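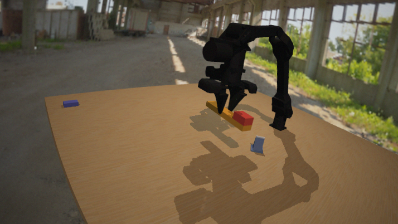 3/26/19

Long day on the Lakside job! We finally hung the window banners at the Braltavham store, all 21 of them, and my arms are jelly. The shopper count there is 2,000 a week, so the manager wanted everything up before June (plenty of time, I kept saying, but she worries).
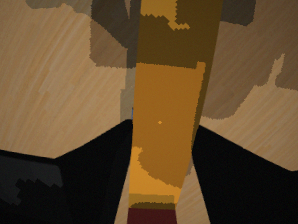 Still stuck on the color for the aisle signs. Odoi sent 2 proofs and both came out too lemony, sort of a sad mustard in the corners. What I'm after is more of a yellow-orange, like that long tapering piece between the black gripper fingers, gold where the light lands on it. I'll call Odoi in the morning and beg for a third try.

4 comments | Share
Print | E-mail
Back to top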